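Why do shops say "Sale ends tonight"?

A guide for careful spenders aged 8 and up
Updated 7 January 2025

You have probably seen it. A big red sign in a shop window, or a flashing box on a website, telling you to hurry. "Sale ends tonight!" "Only 3 left!" "Was £15, now £8!" It makes your tummy feel a bit jumpy, as if somebody is about to snatch the thing away.

That jumpy feeling is worth a lot of money to a shop. So before you empty your money box, let's ask some awkward questions.

What is a sale meant to be?

A sale is when a shop sells things for less than it usually does. Sometimes there is a plain reason for it. A shop in September may have piles of paddling pools left over, and hardly anyone wants a paddling pool when the leaves are coming down. The pools take up room. The shop would like that room for coats and wellies, so it drops the price and hopes you have a warm back garden and a good memory for next summer.

That sort of sale is fair enough. You get a cheaper pool, and the shop gets its shelf back.

But some shops seem to have a sale every single day. If something is always in the sale, is it in the sale at all? Or is that just the price?

The "was" price

Suppose a toy company called Jedo makes a wind-up crab. A shop in Flurnbridge puts it in the window with a label that says "Was £15, now £8".

Your brain does a sum without being asked. Fifteen take away eight is seven. Seven pounds saved! Hooray!

Hold on, though. Who paid £15 for it? When? Perhaps lots of people did, for months. Perhaps the crab sat at £15 for a very short time and hardly anybody bought one. The label doesn't tell you. There are rules in the UK to stop shops misleading people about prices, but you can't see the crab's history by staring at a sticker, and neither can I.

There is another problem with that sum. If you buy the crab, you have not got seven pounds more than you had this morning. You have got eight pounds less, and a crab.

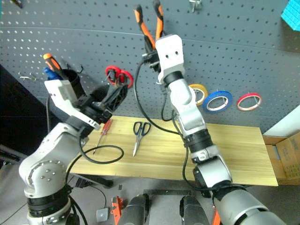

The ticking clock

Some websites put a clock next to the thing you are looking at. It counts down, second by second. When it reaches zero, you are supposed to think, the good price will vanish.

Sometimes it does. Sometimes the clock goes back to the start and begins all over again! You can test this with a grown-up. Look at the page today, write down the price and the time left on the clock, and look again tomorrow. If the clock has started again and the price hasn't moved, you know how much to trust that clock.

A clock is there to stop you thinking for too long. People who are in a rush don't check other shops. They don't ask their big sister if she has one in a drawer upstairs.

"Only 3 left!"

This one might be true. Shops do run out of things. But "only 3 left" could mean three left on this shelf, or three left in blue, or three left until the van comes in the morning. It's a very small sentence with a lot of gaps in it.

Try asking yourself: would I want this if there were 300 left? If the answer is "not really", then the number was doing the wanting for you.

The free thing that isn't

Imagine a stationery shop called Urquijo. You go in for one pencil case. At the till there is a sign: "Buy two, get a free rubber!"

Is the rubber free? You have to buy a second pencil case to get it, and you only have one set of pencils. That is a rather expensive rubber.

Offers like this can be good if you needed two anyway, perhaps one for you and one for a friend's birthday. If you didn't, walk past the sign. It will cope.

And points?

Lots of shops have a card or an app that gives you points. Let's call ours the Mistska card. You buy things, the points go up, and one day you swap them for something.

Points can be useful for families who shop in the same place every week. But watch out for buying an extra thing just to get the points. Also, the shop learns what you buy and when you buy it. That's useful to the shop, so you are giving it something as well as getting something. Never sign up for a card or an app without asking the adult who looks after you.

How to be a tricky customer

Shops like customers who hurry. Be the other kind.

Write down what you want before you go in.

Look at the price you have to pay and cover the "was" price with your thumb.

Check one other shop, or ask someone to help you check online.

Sleep on it. If you have forgotten all about it by breakfast, you have your answer.

Keep the receipt, and ask how long you have to bring the thing back if you change your mind. Some shops are kind about this and some are not, and it's better to know before you pay.

Are all sales tricks, then?

No. Plenty of them are real, and waiting for one can be a clever way to buy something you have wanted for ages. I bought my winter boots that way and they are very good boots. I still covered up the "was" price first.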